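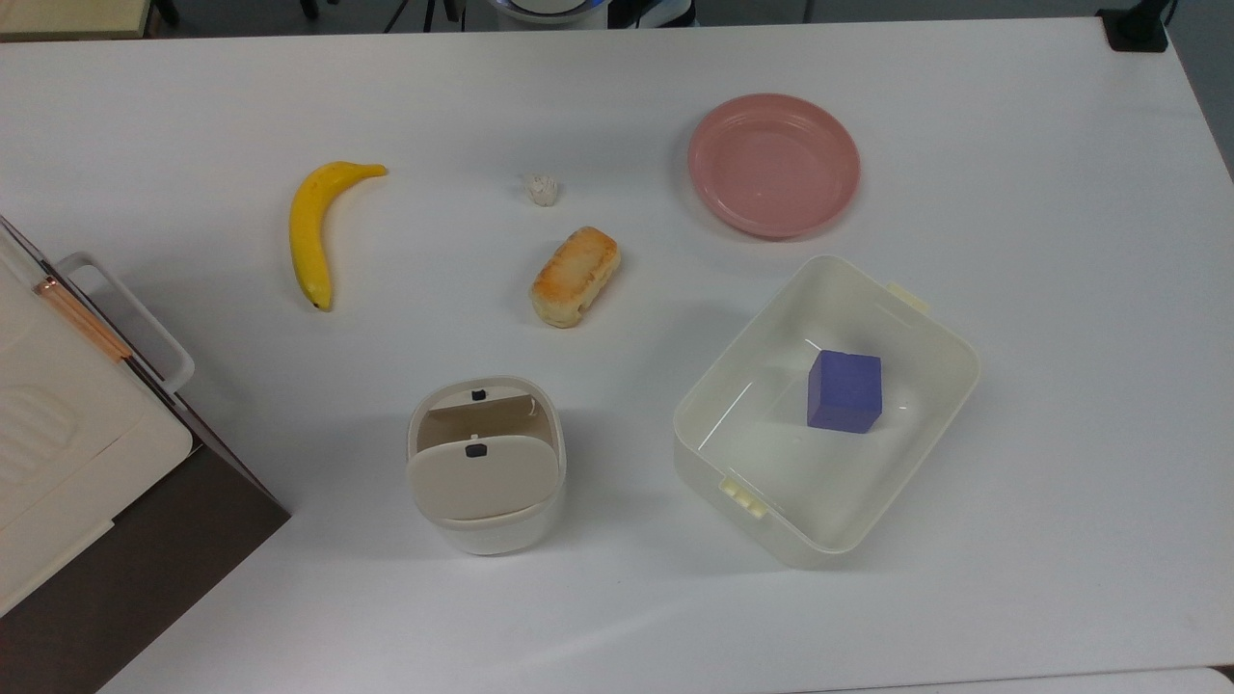 Banana, bread roll and pink plate on the table

Call for participants: how people plan and remember weekday meals

We are looking for adults to take part in a study of everyday eating habits. The study looks at how people decide what to eat, how well they remember it later, and whether keeping a written diary changes either of these. You do not need to be on a diet or have any special interest in food.

Who can take part

You can apply if you are 18 or over, live within travelling distance of our rooms at Farina House, and usually prepare at least one meal a day at home. You should be comfortable reading and writing in English. We can't accept people who are being treated for an eating disorder, who work for a food company, or who took part in our Pronon study last year.

If you have a food allergy you are welcome to apply. There is no tasting in this study and you will eat your own food throughout.
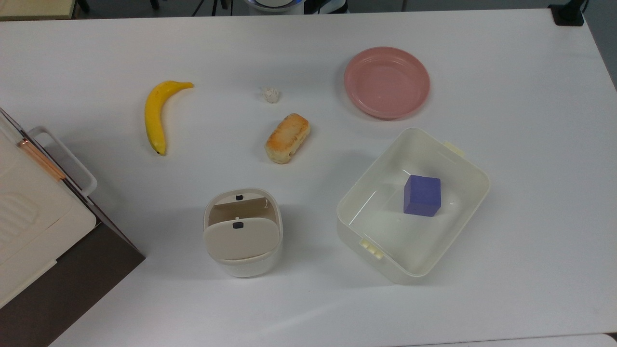 Gutinine Food and Memory Group

What you will be asked to do

The study lasts 9 weeks. You will come in for 3 visits, one at the start, one in the middle and one at the end. At each visit you will fill in a questionnaire about your shopping and cooking, then talk to a researcher about what you have eaten over the past few days. We record the sound of these talks so that we can type them up. The recordings are deleted once the study report has been accepted.

Between visits you will keep a food diary. Half of the participants will use a paper booklet and the other half will use the Edska diary page, which works on most phones and computers. You can't choose which you get. Entries are short: what you ate, when, and who with. We don't ask you to weigh anything or work out calories.

Visits can be booked from 8 in the morning, with some evening places. Please tell us when you apply if you can only come in the evening, as these go first.

Payment and travel

You will be paid in shopping vouchers after each visit, with a larger voucher at the last one. Bus and train fares are paid back if you bring your ticket or receipt. There is no parking at Farina House apart from one disabled bay, which must be booked.

Your information

Your name and contact details are kept apart from your answers. You may leave the study at any point without saying why, and you keep any vouchers you have already been given. If you leave, you can ask for your diary to be taken out of the results up to the date of your last visit.

How to apply

Fill in the short form on the Gutinine website or ask for a paper copy at the Farina House front desk. We will reply by email or post, whichever you prefer. The form closes at the end of May and first visits start in June. Please apply only once. Two people from the same household may both apply, but each needs to send a separate form.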